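Galtent planner release check, bench cell 4
Inspector: Nyokabi Laizer. Software side: Dennis Gachanja.

1. Two-arm collision check enabled in the planner: PASS
Comment: Enabled, yes. Logged, no. Dennis says the log is "implied."

2. Both grippers allowed on one bag, force limits loaded from file: PASS
Comment: Limits match the file. The file is named final_final. 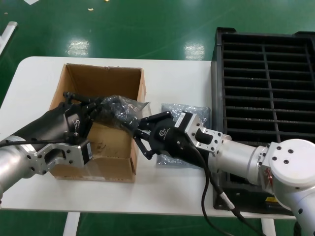
3. Perception: segmentation of clear plastic: FAIL
Comment: 419 test grasps replayed, 101 with the bag mask missing altogether. The model's view is that plastic is a rumor. 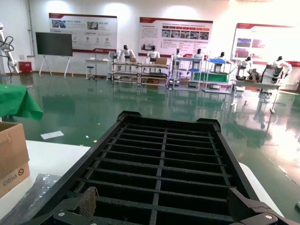

Comment, continued: Retraining is with Salim Lema. I want wrist views in the new set, with glare on the floor and a crumpled translucent bag between box and crate, as on this table. Thin slats too, please; the depth filter still smooths them into a lid.

4. Stop command reaches both controllers: PASS
Retest item 3 before merge.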